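Planning and Paying for a Small Robot Bench
Handout for Unit 4, Purton evening course in workshop planning

Last time we got as far as the wish list, and I promised we would come back to it with a pencil and cross things out, so let's do that. Please have your own list in front of you while you read. It doesn't matter if it's messy (mine always is).

Start with the job and leave the catalog closed for a few minutes. Write one plain sentence that says what the arm has to pick up, where it picks it up, and where it puts it down. If your sentence is "small, light things, from a table, into a tray," then you are shopping for a desktop arm with a two-fingered gripper, and you can skip the first half of the Flidholm catalog, which is full of lovely machines that need a bolted floor plate and a bigger room than any of us have. I know it's hard to turn those pages quickly!

Now the money. The first draft of our own bench plan, which we called Asero, came to $3,217, and we had $2,000. I still have that sheet and I bring it to class every year. Nearly all of the trouble was in things we wanted "just in case": a second arm, a taller stand, a custom table. We took those three lines out, kept the arm, and the plan fit with a little left over for parts.

Please divide your sheet into these groups:

The arm itself, with its gripper and base
Power: adapter, outlets, a strip long enough to reach
Cables, including spares
Spare servos and screws
The bench: table, tray, backdrop
Test objects
Shipping and tax

Then add a line at the bottom for the unexpected and put 20 percent of the arm's price in it. People always want to trim that line first, and I would ask you, kindly, to trim something else. In our plan the spare servos alone were $190, and I was very glad to see them in the drawer.

A word on the bench group. It can be the cheapest part of the whole plan if you look in the supply closet before you order. Cardboard is perfectly good for trays and backdrops at the planning stage, a household table will often do, and test objects can come out of a desk drawer. Save the money for the parts that move.

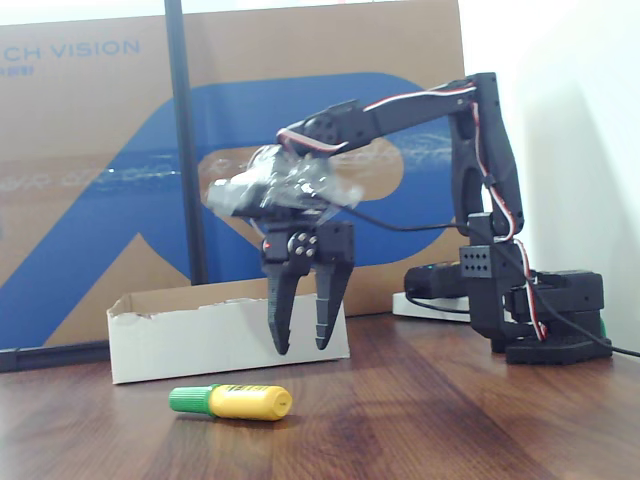
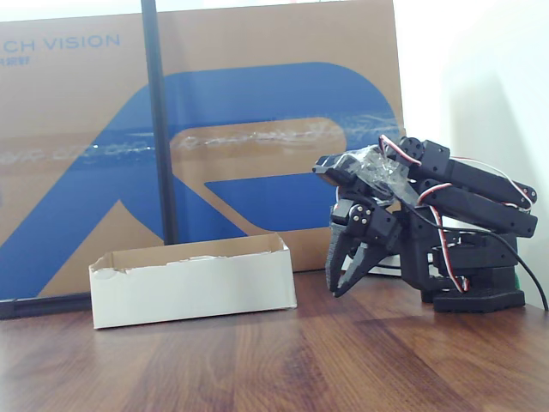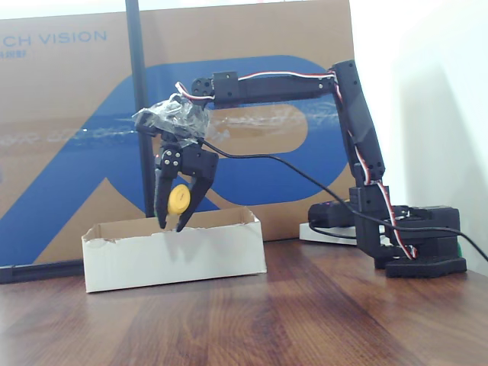
Halyna Symonenko
Instructor, Workshop Planning

Look at the wiring before you settle your cable line. There are servo wires along the links and a thick black cable besides, and all of it has to follow the arm as it moves. Measure for the longest reach the arm will make, then add some slack.

For next class, bring your sheet with two totals on it, one for the least you could start with and one for the bench you'd like to have by December. We'll trade sheets and price each other's missing lines.

Comments

guest
Does the 20 percent go on the arm only or the whole sheet? I did the whole sheet and went over.

H. Symonenko
Arm only for this exercise, but I like your caution.

benchmark_bob
Forgot shipping two years in a row. Good to see it has its own line.

guest
Is there a blank copy of the sheet anywhere? My scan came out gray.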